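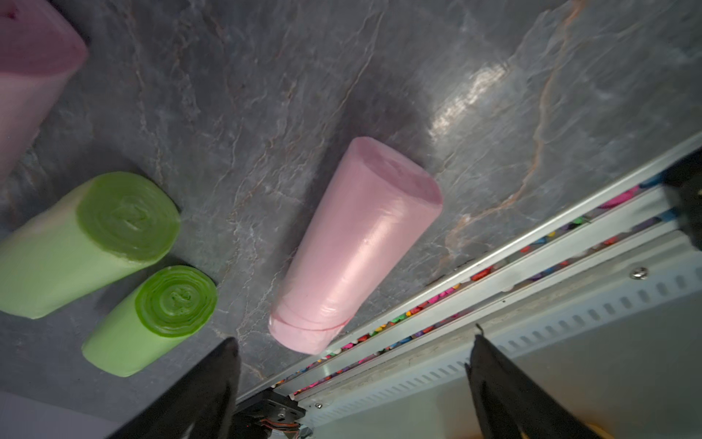
Sorting the bag rolls

Posted Friday in August by the author of Hawthorne Street Notes

Print this page | E-mail this page

I buy small trash bags on rolls, and for a long time I kept them wherever they fit. A few were under the bathroom sink, a few in the car, and the rest were in a kitchen drawer with the batteries. Every time I needed one I opened the wrong door first.

The last order was from Rultell. I went with colored bags this time, so each color could have a job. Pink is for the bathroom and bedroom cans. Green is for food scraps. Yellow is for the car and the dog. The order came to 600 bags in all, enough to last us well into next year.

The rolls don't stand up well on a shelf. They tip over, and once one goes the rest follow it. Laying them down works better if there is something with sides to hold them. I tried a shoe box first, but it was too deep and I had to dig. A shallow tray is easier. You can see the colors from above and pick one up without moving the others.

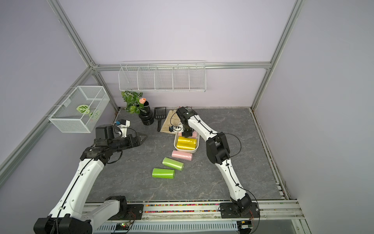
Two yellow rolls and a pink one in the white tray, with the green still out on the gray stone.

I put the yellow in first because we use those the least, and then the pink. Green goes on top or at the end, where it's quick to grab after dinner. If a roll has a loose end I wind it tight before it goes in. Otherwise it catches on the next one and you pull out two.

The tray will live on the bottom shelf of the Andness cabinet in the hall. I measured that shelf at 34 inches wide, so there is space beside it for the box of Erkik paper bags and the spare sponges. The big outdoor bags stay in the garage.

The whole job took 10 minutes, and most of that was collecting rolls from other rooms. I still have to do the drawer with the batteries. I plan to start on that next weekend, after I find out which ones are dead.

Contact | Copyright Hawthorne Street Notes | Back to top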